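Zutby's Breakfast Club opens its doors to the whole town
24th February

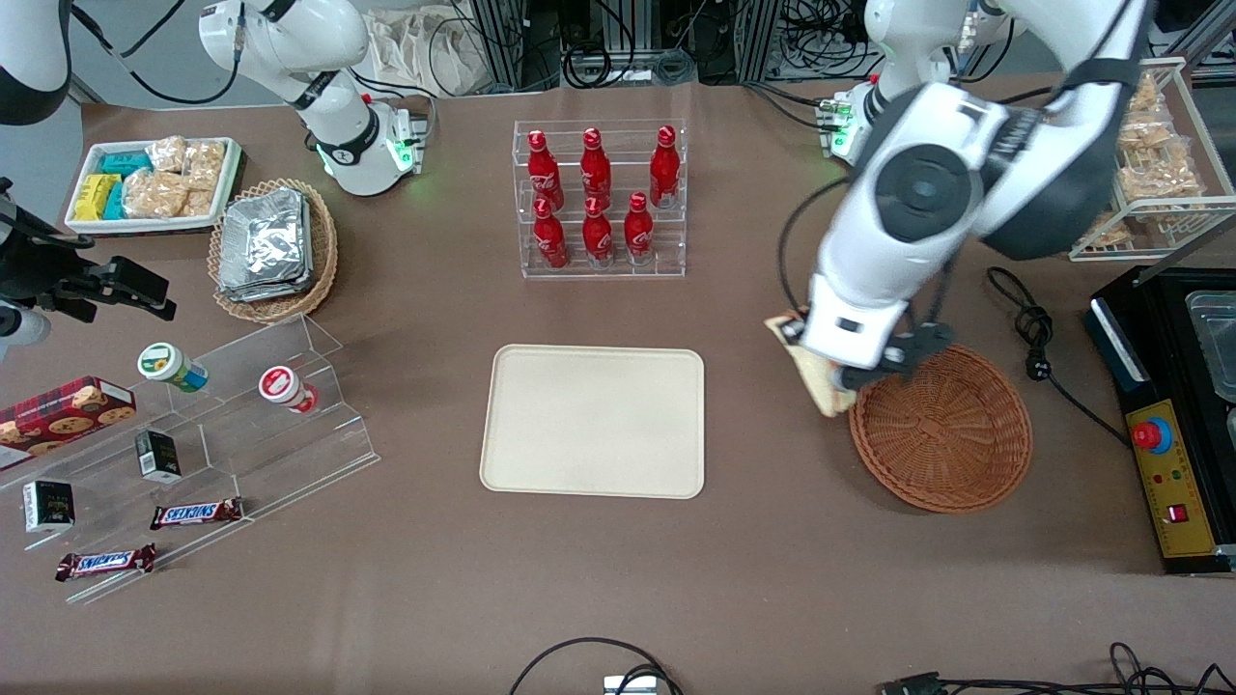
A free breakfast, three mornings a week

Zutby Breakfast Club is moving into the old Geerts bakery on the market square, and from now on everyone is welcome! The club began in the primary school hall with 33 children and a borrowed toaster. Last term it served 339 breakfasts in its busiest week, and the queue had started to reach the cloakroom.

The new room seats 51 and has its own kitchen, a proper hatch and (at long last) a dishwasher. Toast, fruit, porridge and tea will be on offer from seven until half past nine. There is no need to book, and no one will be asked why they have come.

"We had grandparents dropping children off and then standing outside in the cold," said Milan Jansen, who runs the club. "Now they can come in, sit down and have some toast with the rest of us. I can't wait to see the place full."

Bread from down the road

Local baker Drullero will supply the loaves, including a seeded one that the children picked at a tasting before Christmas. Veto, the greengrocer next door, is giving apples and pears through to September.

Lieven Jansen, head cook, has been trying out porridge toppings for weeks. "Stewed plum is winning so far, but the rhubarb lot are very loud," he said. "Come and tell us what you'd like, we mean it!"

Lending a hand

The club would love more people to help with setting up and washing up, even for one morning a month. Call in during opening hours and ask for Milan. Spare mugs are very welcome too, chipped ones excepted.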